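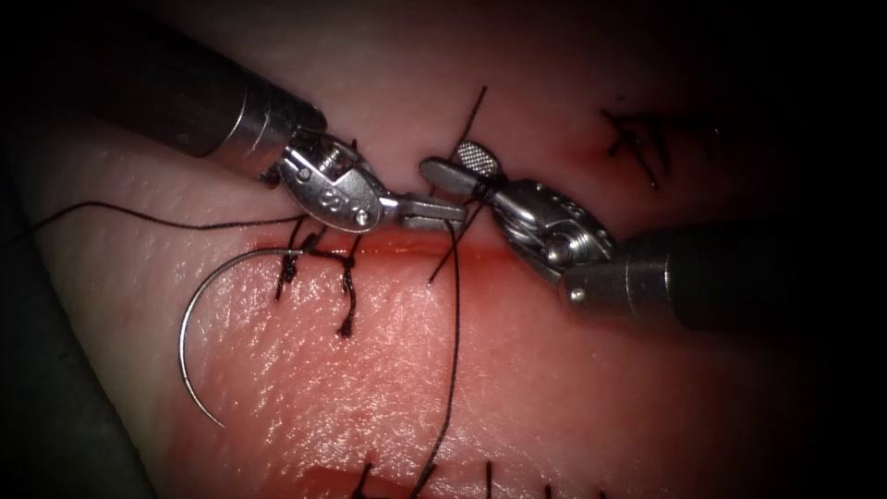

Kernow practice pad, running suture along the horizontal cut.

Kernow Suture Pad, item 3898

I bought this pad to replace a Dudness one that had split along most of its cuts. It weighs 400 grams and comes in a plain box with a single-page leaflet. There is no needle or thread included, so plan on buying those separately.

The surface is the best part. It has a fine texture and enough shine that you have to get used to glare under a strong light. The color is pale with a pinker area, and black thread is easy to see on both. My old Dudness was one flat tan color and felt like an eraser.

Needles go in with a little resistance and come out clean. If you take too small a bite near the edge of the cut, the thread will pull through, so go wider than you think you need to. The leaflet doesn't mention it.
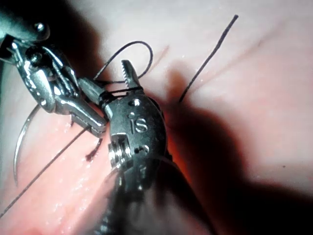

Black thread wound at the base of the jaws, over the pink surface.

For thread I used a spool from Desora, which cost me 13 dollars. It is stiff right off the spool and keeps its curl for a while. I like that for wraps, but the loops tend to stand up and get in the way of the needle. Pulling the thread straight before you start takes care of most of it.

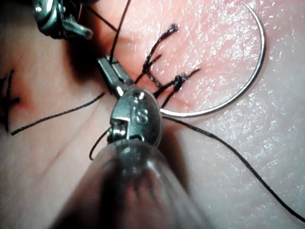

Two finished stitches, with the curved needle to the right.

Knots sit down well on this pad. The tails are another matter. Desora thread frays when it's cut, and a stitch can end up with a spiky tuft on top. A sharper pair of scissors might help. I've had cleaner ends with Bilyk thread, though it costs more and is slippery enough that the first throw can back off. 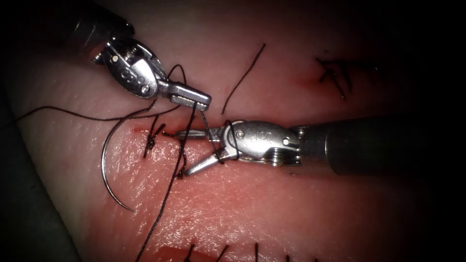
Tying is where I'd judge any pad, and the Kernow holds up. The edges of the cut stay put under a steady pull and the base hasn't curled. Watch how much thread goes into each throw. With several turns wound around the right instrument and the strand running tight to the tip of the left one, the gap between them gets short, and it's easy to tug on the tissue without meaning to. I leave a longer tail now.

Cleaning is soap and lukewarm water, then air drying. Mine picked up some lint in the drawer, so I keep it in the box.

I have 2 complaints. The pad slides on a smooth table unless you put something under it, and Kernow doesn't sell the top layer on its own. I would still buy it again over the Dudness.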